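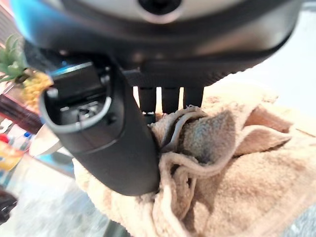

Towels should be the first thing people learn to fold and the last thing put away, one Plallow resident wrote in reply to our October item on the home skills room, adding that a shelf of badly folded towels takes up twice the space and falls over the first time somebody pulls one out from the middle. The letter asked whether the room on Shetty Street would be offering anything on linens this winter.

It will. The Werkholm home skills room reopens on 16th January with a new set of free evenings on everyday jobs around the house, and the first of them is on towels. Later evenings cover clearing and setting a table, sorting a kitchen drawer, and packing breakable things for a move.

The room closed in the fall for work on the floor and the sinks. The old floor had lifted along the wall by the storage closet, and the closet door had stopped closing. Both have been fixed. The sinks have new faucets, and the shelves above them were taken down and put back lower, where a person of average height can reach them.

The towel evening starts with a towel bunched up on the tabletop, the way most of them come out of the basket. People will be shown how to find two corners in a heap, shake the cloth out, and fold it in thirds lengthwise before folding it across. Thick terry cloth is harder to work with than a flat dish towel. The loops catch on each other, and a deep fold in the middle can stay hidden until the towel is already on the shelf with a lump in it.

There will also be time for the question that came up most often last year, which was how to tell when a towel is ready to be put away. The advice from the room is to put a hand inside the folds instead of feeling the outside. A towel that seems fine on the surface can still be damp where the cloth has been pressed together, and in a closed cabinet it will start to smell. If there is any doubt, hang it over a rail for the night and fold it the next day.

Bath towels, hand towels and washcloths will all be covered. Fitted sheets will not. They had an evening of their own last year, and the handout is still available at the front desk.

The room bought 70 towels for the new season from Zisden, a household goods store on the same block. They are plain, with no stripes or borders, and will be used only for practice. People are welcome to bring one from home if they want to work out how to fit it on a particular shelf. In that case, measure the shelf first and bring the depth as well as the width. 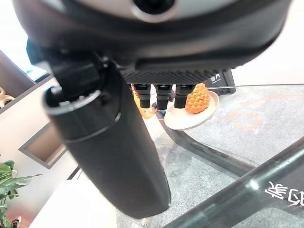 Table clearing is the subject of the second evening, and it was added after requests from parents who wanted something they could do alongside their children. The order is simple: small loose things first, then cups, then plates, then a wipe from the far edge toward the person wiping. Most of the trouble comes from the small loose things. They get pushed from one side of the table to the other and end up on the floor, or at the bottom of the sink under the plates. The room teaches people to pick one dish as a catchall and put them there before touching anything else. A shallow plate will do if it has a raised rim, like the round beige one with the orange pineapple on it. Something light with a bumpy surface will stay put on a plate like that while it is carried a short way, though it should be set toward the middle before anyone walks off with it. At home the same plate can hold keys, bottle caps, or whatever else has been left out.

Children are welcome at this evening if an adult comes with them. The plates used for practice are kept on the bottom shelf of the closet, so younger children can get them out and put them back on their own.

The drawer evening and the packing evening will follow once those two are done. For the drawer evening, people should bring the contents of one kitchen drawer in a bag or box. Leave sharp knives at home. The room has divider trays in several widths to try out, and Zisden will take back any tray bought there that turns out to be the wrong size, provided it is clean and has its label.

The packing evening deals mostly with plates and glasses. Plates will be packed on edge, with paper or cloth between them, and glasses will be stuffed and wrapped before they go in the box. Old towels are good for this job, and anyone with a few past their best is asked to drop them off at the front desk. They need to be washed first. Holes and stains are not a problem.

Attendance has grown enough that places now have to be reserved. The room recorded 2,794 visits last year, counting people who came only to borrow something from the lending closet. The hall next door holds 100 people, but the tables are in the home skills room, and standing at the back to watch has not worked well in the past. When an evening fills up, the same material will be repeated the following week.

Reservations can be made at the front desk or by phone during opening hours. Each household may reserve up to 2 evenings at first. Any places left over will be released the day before and given to whoever asks.

The lending closet will be open again from the same date. It has drying racks, folding tables, a steam cleaner, moving blankets and a good number of serving dishes. Loans are for one week and can be renewed once if no one else is waiting. Anything borrowed before the closing can be returned with no late charge through the end of the month. Two drying racks and the lid of the large soup pot are still out, and the room would like them back.

The entrance on Shetty Street is level with the sidewalk. The side door, which some regulars are used to using, will remain locked until the outside light has been replaced. Parking is behind the building, and the spaces nearest the gate belong to the bakery until it closes for the evening.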